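Ingvarsson Stages, Justcombe: the open day

Justcombe has one pub, two garages and, behind the second garage, the place where the last three Balia films were shot. You would not know. The sign at the gate says Ingvarsson in letters about the height of a hamster, and the car park is the field that played the ruined planet in the second film. They have put the grass back. I parked on what I am fairly sure was the site of the mentor's death and went to collect my wristband.

The wristband was number 283, and for the first hour it entitled me to a queue. The open day was meant to begin at ten, and it did begin at ten for anybody holding a wristband under a hundred. The rest of us stood along the side of Stage Two and discussed the recasting, which is what people who like Balia have done in every queue since March.

For those who have a life: the lead in the first three films has left, or been let go, depending on which statement you read, and the studio is pressing on with a fourth film, with a younger actor in the suit. The man in front of me thought this was a betrayal. The woman in front of him thought the last one had been too old at the start of the second film and had spent the third standing behind furniture. They had come together, on the same train, and I believe they were married.
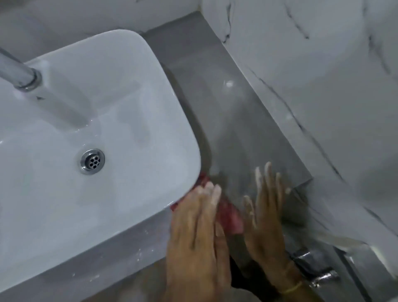 Once inside, we were split into groups and given a guide in a company fleece who had clearly been told what not to say. She was good at it. Asked who would be in the new film, she said we would all be very excited. Asked whether it would be a reboot, she said it would be a continuation with a fresh start, and moved us briskly to the costume store.

The costume store is the best thing at Ingvarsson and worth the fare by itself. It is long and cold and smells like a theatre cupboard. The suits from all three films hang in order along one wall, so you can walk past the whole history of the lead's waistline, which I say with sympathy. The first suit is simple and a bit baggy at the knee. The third has muscles built in, and a label in the collar warning that it must not be sat down in. There was an empty rail after it with a cover over the end. Everyone in the group looked at the cover. The guide looked at the ceiling.

A card on the wall said that 139 capes were made for the third film. I asked why so many, and was told that a cape which has been through a wind machine comes out as a different cape. There was a bin of the retired ones by the door, and they would not sell me one.

From there we went to the cinema, a small one upstairs with nice seats, for a talk on screen tests. I had hoped for actual screen tests. We got a talk on them, with slides, and all of the faces on the slides had been blurred. It is quite something to sit in the dark for twenty minutes watching a series of smudges try to be heroic. Some of the smudges were better than others. The third had real presence, and if the studio is reading this, please hire the third smudge.

The talk itself was interesting in spite of that. They don't look for somebody like the last one, the speaker said, as the audience would only spend two hours spotting the differences. They test each actor with the same page of dialogue, a dull page, in which the hero asks a neighbour about a parking space. Anybody can shout from a rooftop. The one who got the job apparently made the parking space sound as if it mattered. 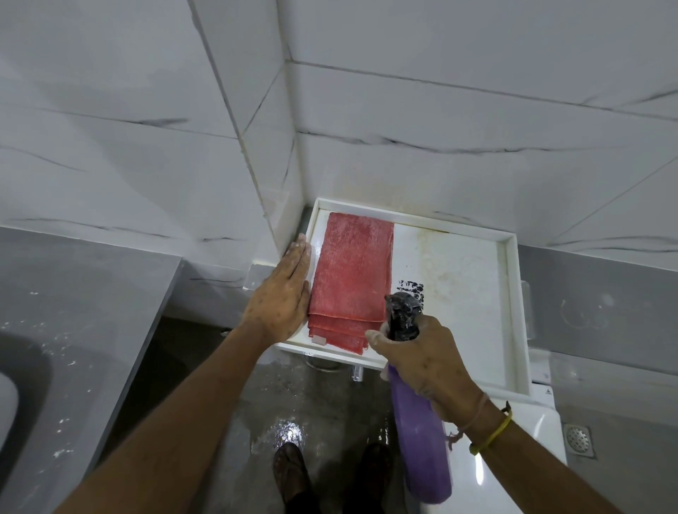

Purple spray bottle aimed at a corner shelf, red cloth on it.

Lunch was in the canteen and cost more than the train. I had the pie. The tables had photographs of past productions under the glass, and I ate mine over a scene from Mindberg, the television thing about the hypnotist that ran for one series and was then never spoken of by anyone. I liked Mindberg. I seem to be the only customer they had, and it was pleasant to see it remembered, even underneath gravy.

The afternoon was effects. The third film has 534 shots with something painted into them, and the effects people would happily have shown us every one. We saw perhaps a dozen, built up in layers, starting with an actor in front of a green sheet looking at a tennis ball and ending with the fall of a city. The tennis ball was the more moving performance.

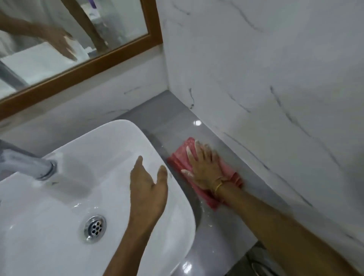

Painting a new face on an old shot was the subject everyone wanted, given the recasting, and to their credit they didn't dodge it. Could they go back and put the new lead into the flashbacks? Yes. Would they? Silence, then a sentence about respect. What they did show us was where such work goes wrong, and it is nearly always along the join, where the jaw meets the neck or the floor of the set meets the painted wall. That was the part they fussed over for days, going back and forth along one line much as the pink cloth in the picture is going along the line where the worktop meets the wall. The middle of anything is easy. I have thought about this since while watching the first film again, and I regret to say I can now see the neck.

The day ended in the shop. There were mugs, and a jigsaw of the old lead in 904 pieces, marked down by half. I bought it. The married couple were at the till with the same jigsaw and were no longer speaking.

Trains back from Justcombe are hourly until six, after which there is the pub.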